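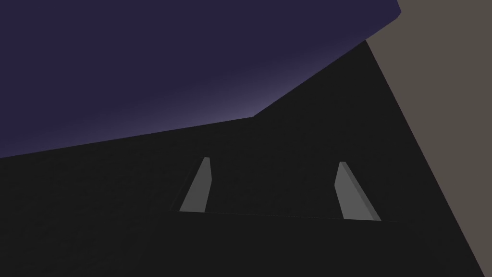 Religion and Public Life – Unit 2: The Sermon as Public Speech

Read the Pedum packet before class. It covers the Cladisstead tent meetings, which drew 3,000 people in a single week, and the complaints that local churches made afterward.

Terms to know: homily, altar call, lay preacher, object lesson.

Students should be able to explain how a preacher's authority differs in a congregation that hires its own clergy – as at Letitach Chapel – and in one that receives them from a bishop.

Response papers are due in January, at the start of session 21.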